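Product Observation and Description
Course notes, unit 3: Soft goods and small objects on a table

These notes go with the table session in November. Bring them with you, along with a pencil and the blank record sheets. The written part is due at the start of the next session.

1. Purpose

A catalog entry for a toy has to let a reader pick that toy out from a shelf of similar ones. Most first attempts fail at this. They say "cute blue plush" and stop. Over the next 30 minutes you will write a record for each object on your table using only what you can check by looking. Touching comes later, in unit 4.

2. Color

Write the color name you would use if asked quickly, then a second name that a stranger might use. Plush fabric is difficult. The pile scatters light, so the same toy can be entered as teal by one student and light blue by another, and both records are acceptable if the light is noted. Pink is almost as bad – it slides toward lavender on a table with strong overhead light.

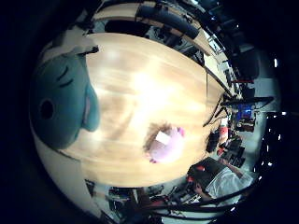
Wouter Verschueren objected to two color names per object when an earlier version of these notes went around. In the Sellura stockroom they kept one name and one swatch number, and he said a second name only gave people something to argue over. His point holds where there is a swatch book. We don't have one in the room, so for this course the two-name rule stays.

3. Face and features

With a plush toy, record the face before the body. Work in this order: eyes, stitching, mouth. Say whether a feature is round, straight or curved, and whether it is darker or lighter than the fabric around it. Short curved lines can be read as closed eyelids or as brows. Don't decide. Write "two short curved lines above the eye" and leave the reading to a remarks column. The same goes for a part that may be a mouth or a fin.

4. Small objects

Small objects get shorter records, but people tend to skip them entirely. Give the general shape, the color and any patch or mark. Check whether a white patch is printed on or is only a reflection. Move your head a little to each side – a reflection will shift and a printed patch will stay put. If you can't tell, write "patch or highlight."
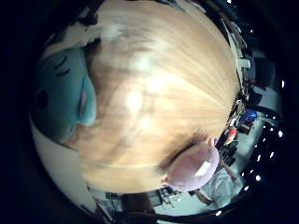

If the object is glossy, do this check twice, from two positions at the table. Put a G next to the entry so that whoever marks it knows the surface was shiny. Wood with a finish on it gets the same G if you are recording the table as well.

5. Marking

There are 15 points for the records and 3 for the light note. Esmaeil Bakhtiari marks the first set and will return it with the Nollon sheet attached. Keep that sheet, you need it for unit 4.

Reading: Ansari handout, section on fabric names, up to the table of pile types. The Clollovent glossary is optional.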